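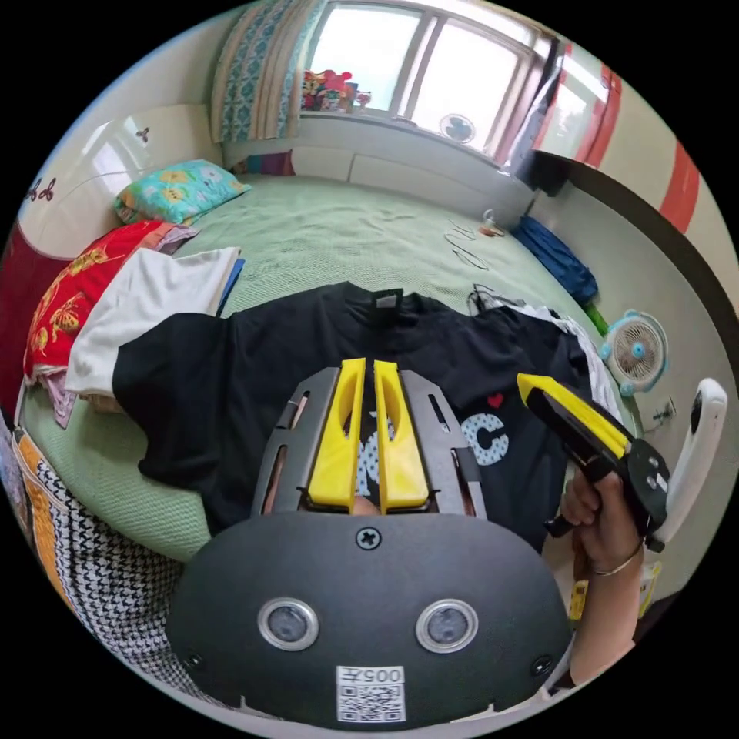
Zirinitz bench log – February, 4:30 pm

Left finger stalls on close

Found it, finally! The left finger on the Zirinitz gripper has been stopping short on some closes, and today I got it to happen on purpose. Black T-shirt laid out flat on the bed, pinch at the hem, lift, let go, repeat. It failed 59 times in 500 closes. The right finger never missed.

What it looks like: the right finger comes in all the way, the left one hangs about 2 mm out, and the cloth slides off as soon as you lift. No error in the log at all. The Skasmont driver reports "closed" because it only reads the motor, and the motor did turn. So every one of those misses was saved as a good grasp. Ouch.

Cause: the set screw on the left drive pinion had backed out. Under light load it holds, but with a thick fold between the fingers the pinion slips on its shaft. I could feel it by hand with the power off – a tiny click, very satisfying after two weeks of blaming the software.

Fixed for now: cleaned the threads, thread locker, retightened, paint mark across the screw head so we can see if it moves.

Still to do:
Run 1,000 closes on the Nigam test script before it goes back into use.
Check the pinions on the Wadport spares.
Add a finger gap check to the driver.
Go back through the old cloth runs and flag anything marked closed with no lift.

Power off before you put a thumb near the pinion, please. When it lets go it snaps over fast, and I have the pinch to prove it.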